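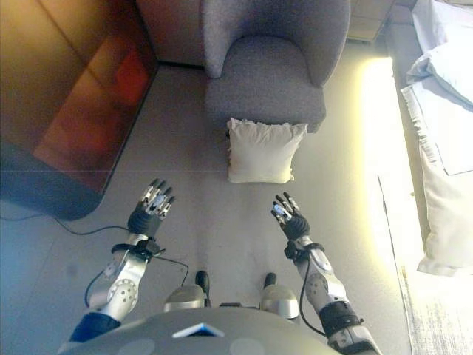
Ciarán Ó Flaithearta wrote in to tell me that a robot hand needs greasing every 30 days and otherwise leaving alone. I have his letter pinned up at Bratance, next to the kettle, where I can disagree with it daily.

Opinion > Machines > Upkeep

Home | Columns | Letters | Archive

Grease is the easy bit. What finishes a two-armed machine is its cables. They run along the forearm in the open, they get bent at the wrist all day, and the manual gives them half a page out of 385. The fingers get a whole chapter, with diagrams – fingers being what people pay for.

My own routine takes 10 minutes. Power off, arms supported, then a thumb down each cable from elbow to wrist, feeling for flat spots. Check the strap at the cuff. Too tight and it pinches, too loose and the connector takes the strain. Last June I skipped this for a fortnight and spent up to 2 days hunting a fault in a perfectly good finger.

Gallagher will sell you a service contract instead. It is a handsome document and covers the grease.

Recent columns
Tevanley and the missing hex key
Skollix spares: a waiting game
Who labelled this fuse?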